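Shortbread packaging

Shortbread packaging is the wrapping, boxes and tins in which shortbread is sold and stored.

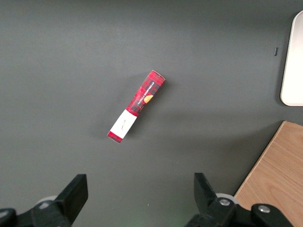 Shortbread is a crumbly biscuit made mainly from flour, butter and sugar. It breaks easily, takes up moisture from the air and picks up odors from other foods, so most packaging has an inner layer that seals out air and an outer layer that resists crushing. The outer layer also carries the decoration, which for this product is often more traditional than for other biscuits.

Types

The slim carton is a long, narrow box of thin printed board with a tuck flap or glued flap at each end. It usually holds one or two rows of biscuits inside a sealed film sleeve. Fingers are laid end to end or side by side, while rounds are stacked on edge. Slim cartons are common in gift shops and hampers. They fit upright in a bag and can be posted in a padded envelope, though the corners dent if nothing is packed against them.

The flat carton is wider and often has a molded tray with separate compartments. It is used for assortments.

Tins are used for larger amounts and for seasonal sale. They protect the contents better than board and can be reused, but they cost more to make and ship. Film packs without a carton are used for single servings in cafes, hotels and trains.

Decoration

Tartan is widely associated with shortbread because of the biscuit's Scottish origin. Red patterns crossed with dark lines are the most familiar. Many designs sold on shortbread boxes are general plaids drawn for the package and do not belong to a particular clan or district. Other common subjects are thistles, stags, castles and landscapes.

A plain band is often set across the pattern to give a clear space for a name, crest or signature. The flavor may be printed on a second band in a dark or solid color, sometimes with a small drawing of the biscuit. On narrow boxes the lettering normally runs lengthwise, as there is little room for it across the width. Small capitals are usual.

Flavor labeling

Plain butter shortbread is frequently sold with no flavor name. Added flavors such as vanilla, lemon, ginger and chocolate chip are named on the front. Makers with several flavors either give each one its own background color or keep one pattern for the whole range and change only the label band. The second method is cheaper in small print runs, but boxes can be mixed up on the shelf.

Storage

An unopened pack is kept in a cool, dry place away from direct light. Once the inner film is open, the carton alone does not keep the biscuits crisp, and they should be moved to a tin or a jar with a tight lid. Strongly flavored biscuits are kept apart from plain ones.

Collecting

Empty tins have been collected for many years, and cartons less often. Cartons are usually opened at the glued seam and stored flat. Larysa Kobzar's handlist of biscuit cartons, The Rellero Checklist, has 2823 entries, of which 80 are for shortbread. It sorts them by shape first, then by pattern, and leaves out any box that has lost an end flap.

See also

Biscuit tin
Folding carton
Petticoat tails
Tartan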